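Casual and part-time room attendants - Purkano Lodge

Posted 3 February 2019

Purkano Lodge is looking for room attendants to start in April, ahead of the autumn conference season. We have two casual positions and one permanent part-time position. Experience is helpful but we will train the right person.

You would work in a pair for the first month, then on your own. Shifts start at 8 am and finish when your rooms are signed off, usually by early afternoon. Weekend work is part of the roster and is shared evenly. 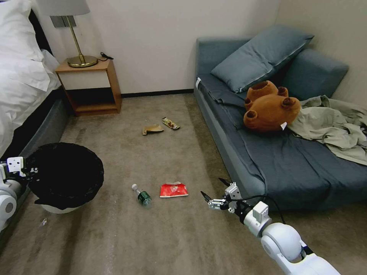
Most of the job is changing beds, cleaning bathrooms, vacuuming and restocking. Beds are stripped first, then the hard surfaces are done from the top down. A bedside table like the one with the brass lamp gets wiped on top and on the open shelf underneath, and anything a guest has left there goes back where it was. Chargers left after checkout are bagged, labelled with the room number and taken to the front desk. Carpets are vacuumed last, right to the baseboards.

You will need:
- to be able to lift and push a loaded linen trolley
- your own closed, non-slip shoes (we supply the uniform)
- the right to work in Australia
- enough English to read the room sheet and the labels on cleaning products

Pay is by the hour, not by the room. There is a meal on every shift, and parking behind the laundry. Linen is washed off site by Camitz, so there is no laundry work in this role.

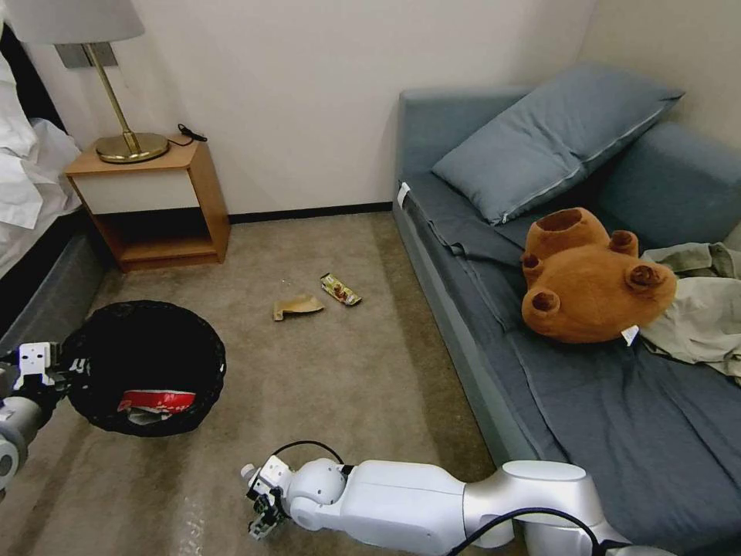
Tuấn Lý says the first two weeks were the hardest on his back, and that he got faster once he stopped walking back to the trolley for every little thing. He would tell anyone starting out to ask for the kneeling pad and use it.

To apply, send a short resume and the names of two referees to Dirk Ruppert, or leave them at reception in an envelope marked Housekeeping. Please tell us which days you can't work. Interviews take half an hour and include a look through one of the rooms.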